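Shared Workshops Should Rehearse Before They Build
By Bernadette Deschamps, Amside Community Workshop 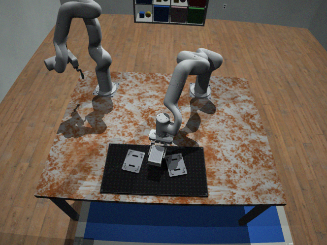 Members who propose a two-arm assembly bench should be required to model it in simulation before any metal is cut. Our last build used 135 hours of bench time, much of it spent moving mounts. A model settles such matters early. With both bases set along the back half of the table, the right arm can work over the black perforated plate while the left stays clear, high above a far corner. Reach and clearance can then be discussed by everyone concerned. Some members regard this as a delay. The workshop should adopt the rule in March.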